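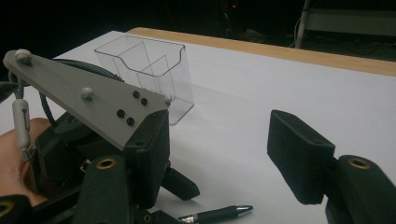

Munstead 600 Folding Potting Bench

Munstead Garden Goods > Benches and Tables > Potting Benches

Price: $456
Replacement top, oiled: $63
Ships flat in one box. The box is heavy. Ask a friend, or be nice to the delivery driver.

Overview

The Munstead 600 is a potting bench for people who have been potting on the kitchen counter and have been spoken to about it. It stands outside all year, folds against a wall when company comes, and holds a full bag of compost without the slow sideways lean that finished off our previous model. We no longer sell the previous model. If you own one, you have our sympathy and a discount (see below).

The top is solid larch with a raised lip on three sides. The fourth side is open so you can sweep spilled soil into a bucket, or onto your shoes, depending on where you put the bucket. Underneath is a slatted shelf that lets water through and also lets through plant labels, pencils and any seed smaller than a pea.

Man-lok Shek drew the folding leg after pinching his thumb in every other bench on the market. It locks open with a click you can hear across a yard. To fold it you lift the front edge, press the tab with your foot and let the top come down slowly. You can let it come down fast if you like, but the neighbors will come out to look.
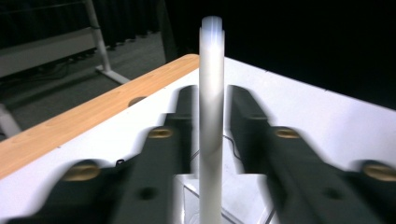
The standard finish is Tu, our plain linseed oil, which goes on at the workshop and needs doing again every May. You will forget one year. The larch turns silver and looks, frankly, more expensive. If you would prefer to keep the orange color, wipe on a thin coat with a rag, leave it overnight and do it again. Lay the rag out flat to dry outdoors when you finish. Oily rags left in a heap can heat up and catch fire, and we are not being wry about that part.

Specifications

Working height: 36 inches
Width of top: 48 inches
Depth, open: 24 inches
Depth, folded: 7 inches
Top: larch, oiled
Legs: larch, with steel hinges
Weight limit, top: 422 pounds, evenly spread
Weight limit, shelf: less than you think. Two bags of compost is fine. Three is a decision.
Assembly: two people, one evening

What's in the box

Top, four legs, shelf slats, hinge set, wall bracket, a hex key, a bag of screws and one spare screw. If you finish with more than one spare screw, please go back to step four.

Optional extras

Luvex rain cover. Green, elasticated, fits over the bench when it's folded. It fits over the bench when it's open too, in the way that a hat fits over a horse.

Fadinen tool rail. Screws to the back board and takes eight hooks. Comes with six hooks. We have raised this with the people who make it.

Soil tray insert. Lifts out for rinsing. Handy if you grow a lot from seed and want to keep gritty mix away from the regular stuff.

Questions we get a lot

Can I leave it out in snow?
Yes. Brush the snow off before it piles up past the lip. Wet snow is heavier than it looks and the weight limit still counts in January.

Does it have wheels?
No. We tried wheels. A bench with wheels on a sloping patio turns out to have plans of its own. Hui-mei Wu in our returns department has a folder on this.

Is it tall enough for me?
At 36 inches it suits most people between five foot two and six foot. Taller customers can order the leg extensions, which add four inches and go on with the same hex key. Shorter customers have been known to take a saw to it. This voids the warranty but we do see the logic.

Can I use it as a bar?
People do. It wipes down well. The oil is not rated for food, so put a tray or a cloth between the bench and the cheese.

Why is it called the 600?
It was going to be the sixth model and someone at the sign maker's got carried away.

Warranty and returns

Hinges and frame are covered for ten years. The top is covered for five against splitting, though small surface cracks are normal in larch and come and go with the weather. Returns are free within 30 days if the bench is unused. We define unused as having no soil on it. A bench with soil on it is a used bench, however briefly you owned it.

Owners of the old model get 15 percent off. Send us a photo of the lean and we'll send you a code. We don't need the bench back. Please don't send the bench back.

In stock. Orders placed before 2 p.m. leave the same day.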